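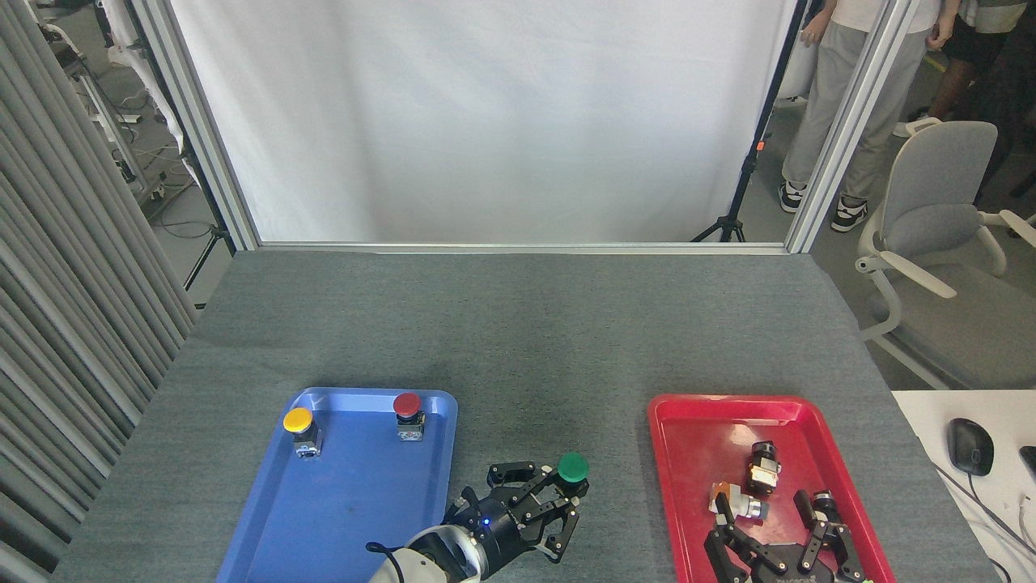
Push button check before the parts go back on the shelf - my list, with comments

6 min read

I do this check on the small control parts every couple of months, and people keep asking me for the list, so I've finally typed it up with all the muttering left in. It covers mushroom-head push buttons and the loose switch bodies that go behind them. It does not cover the panels they end up in. The panels have their own sheet and it's a lot longer than this one!

Job: Detanton bench, spare operator parts
Parts bin: 3621
Done: May, morning, before anything was wired
Result: two items to follow up, everything else fine

BEFORE YOU START

1. Nothing is connected. OK.
I know, they're loose parts on a table. Check anyway. I once picked up a "loose" button that still had a lead on it going off to somebody's test supply, and I've been a bore on the subject ever since.

2. Soft surface under the work. OK.
Grey felt on the table, and I won't do this job on bare metal any more. Small parts bounce, and then you're on your knees with a torch. Give the felt a good brush first, as it loves to hang on to bits of wire strand, and a bit of wire strand inside a switch body is exactly what we don't want.

3. Trays out, one colour per job. OK.
Blue tray for complete buttons, red tray for switch bodies with no cap on. I'm fairly strict about this. If you only have trays in one colour, put tape on them, but please don't use one big tray and a good memory.

4. Trays clean. OK, with a grumble.
The blue one has a dark scuff on its floor, over towards the lower left. I've had a go at it with a damp cloth and dish soap and it's staying put, so I'm calling it a mark and moving on. What matters is that nothing rubs off on your finger. If it does, swap the tray.

COMPLETE BUTTONS

5. Colours present: yellow, red, green. OK.
All three colours accounted for. I like to look at the caps under decent light, straight down from the top, because an old yellow cap that's gone a bit brown can fool you in a dim cabinet.

6. Red cap is a proper clear red. OK.
This is the one I fuss over. Somebody in a hurry is going to go looking for that colour, so a faded or chalky one goes in the scrap no matter how nicely it clicks. No arguments, no "it'll do for the training board".

7. Caps free of cracks. OK.
Run a thumbnail around the rim of each one. Cracks like to start on the underside of the mushroom where you can't see them, and the thumbnail finds them long before your eyes do. (Short nails, use a toothpick.)

8. Cap sits square on its body. OK.
Stand the button upright on the tray and get down to eye level. If it leans, take it apart and put it back together before you write it up as faulty - nine times in ten it was me, not the button.

9. Press and release, 12 times each. OK.
Slow presses, right to the bottom. You're feeling for grit and listening for a lazy return. I count out loud, which makes me very popular with the next bench. Twelve is just our number, by the way. If yours is different, use yours.

10. Labels readable. FOLLOW UP.
There's a small label on the side of the red button's housing. Labels like that need copying onto the parts sheet now, while the thing is out in the open. Once it's behind a door you'll be reading it with a mirror and your phone. I hadn't copied this one, so that's the first follow-up and it's all mine.

LOOSE SWITCH BODIES

11. Bodies kept away from complete buttons. OK.
Both the capless ones are in the red tray. Lovely.

12. Bodies stored standing up. FOLLOW UP.
The one with the black top and orange side was upright, just how I like it. The other one, orange and silver, was over on its side. It's not a disaster, and I won't throw a part out for lying down, but anything that's been tipped over gets a second look at the terminals and a go on the meter before it's used. Second follow-up, please don't skip it.

13. No missing screws. OK.
Terminal screws like to wander. Give each body a gentle shake beside your ear. A rattle means stop and look.

14. Contact type noted. OK.
Normally open or normally closed, written on the bag in marker, every time. Don't go by the colour of the plastic! We buy from both Zanov and Vinano and I would never trust one maker's colours to mean the same as the other's. Meter on, press, read, write it down.

15. Cap and body matched up before fitting. OK.
If you're going to put a cap on a loose body, check they're from the same range. Some will go together with a bit of force and feel perfectly good on the bench, then work loose in the panel. If you need force, you've got the wrong one.

AROUND THE TABLE

16. Cables routed so they won't sweep the trays. OK.
Always worth a look. A loop of cable and a light plastic tray are not friends.

17. Stands and posts clear of the walkway. OK.
Have a walk around the back of the table, as well as the side you work from. Tripod feet stick out further than you remember, and I've got the shin to prove it.

18. Closed shoes on anyone near the bench. OK.
Sneakers are fine for this job. Thongs are not, and yes, I've had to say it.

19. Trays put away with lids on. OK.
Complete buttons on the left of the shelf, bodies on the right, bags labelled.

TO DO

- Copy the label off the red button onto the parts sheet (item 10).
- Meter the orange and silver body, look over its terminals, then bag it (item 12).
- Ask Song about more small bags, we're nearly through the last box and I keep pinching them for my own screws.

If you use this list for your own bench, change whatever doesn't suit you. I'd hang on to items 6 and 14, though. The rest is mostly me being fussy, and I've never been sorry I spent the extra few minutes on it. Next check gets a fresh copy, so write on this one as much as you like, coffee rings included.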